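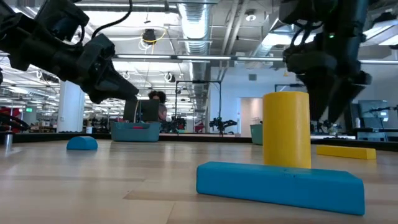

Looking after your glasses at home: cleaning, storage and small repairs

Most scratched lenses are scratched at home, usually by a dry wipe with whatever was to hand. A pair of glasses that is washed properly and put away in the same place every night will stay clear for a good deal longer. The tips below are for ordinary prescription glasses and ready-made readers. Contact lenses need their own routine and should only be cleaned as your optician has shown you.

Washing the lenses

Wash your hands first, and leave off the hand cream until you have finished. Run the lenses under lukewarm water to float off grit. Hot water can damage the coatings, so let the tap run cool if someone has just done the washing up.

Put a small drop of plain washing-up liquid on your fingertips and rub both sides of each lens, then the bridge, the nose pads and the arms. Avoid liquids with added moisturiser, as they leave a film that smears as soon as the glasses warm up on your face. Rinse well, shake gently and dry with a clean cotton or microfibre cloth.

Do not use kitchen roll, tissues or the hem of a jumper. Window cleaner, vinegar, bleach and nail varnish remover should be kept away from glasses altogether.

Cleaning cloths

A cloth that has lived in a coat pocket holds dust and will drag it across the lens. Keep 3 cloths on the go, so that one is always clean. Wash them by hand or in the machine on a cool wash with no fabric softener, and let them dry on a rack away from anything fluffy.

Cloths from the Enier range sold in our Briltcombe shop come in packs of 2 and can be washed in the same way. 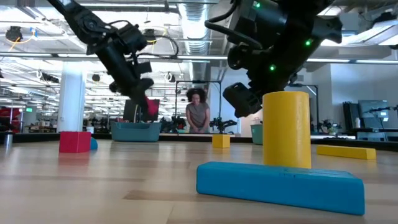 Nose pads and hinges

Green or cloudy nose pads are a common complaint. The colour comes from skin oils and metal, and a soft toothbrush with soapy water will shift most of it. If the pads have gone hard or yellow all the way through, have them changed.

To tighten a loose arm you need a small screwdriver that fits the screw head exactly. Work over a tea towel so the screw can't roll away. Open the arm halfway, line up the hinge and turn the screw until you feel it stop, then no further. If it works loose again within 7 days, the thread is probably worn and the shop will need to fit a new screw. 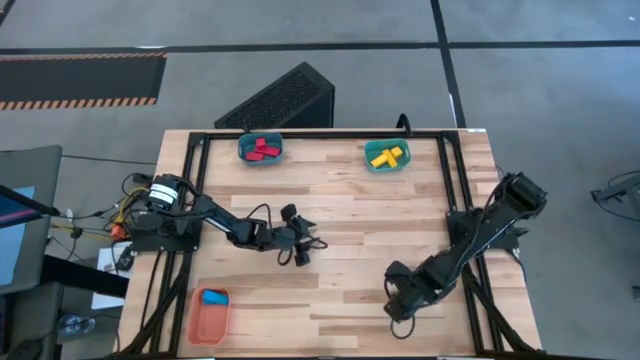
Superglue is best left in the drawer. It gives off a vapour that can leave a white bloom on the lens, and it makes a proper repair harder. A strip of tape on a snapped arm will hold well enough to get you to the optician.

Bent frames are another matter. Metal ones can sometimes be eased back a little, but plastic frames often crack when bent cold, and holding them over a kettle is not a safe way to soften them. Bring them in.

Storing them overnight

Use a hard case and put the glasses in with the lenses facing up. Pick one spot for the case, such as a bedside shelf or the end of the worktop, and stick to it. The bathroom is a poor choice on account of the steam and the hairspray. So is the car, where a dashboard in summer gets hot enough to craze a lens coating.

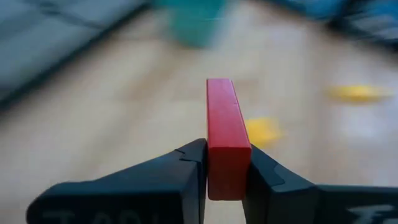
If you own separate pairs for distance and reading, cases in different colours save opening both. A strip of bright tape on the lid does just as well, and is easier to pick out in poor light.

Spare pairs should be washed before they are put away and looked at every few months. Old prescriptions are fine for an emergency but should not be used for driving unless your optician has said so.

When to bring them in

Call at either shop, Briltcombe or Skirkance, if the glasses slide down your nose, sit crooked or leave marks behind your ears. Adjustments are free on any frame bought from us, including the Brandão metal frames. For frames bought elsewhere we charge 50p a screw and will tell you the price of anything else before starting work.

Page last checked 07/11/2019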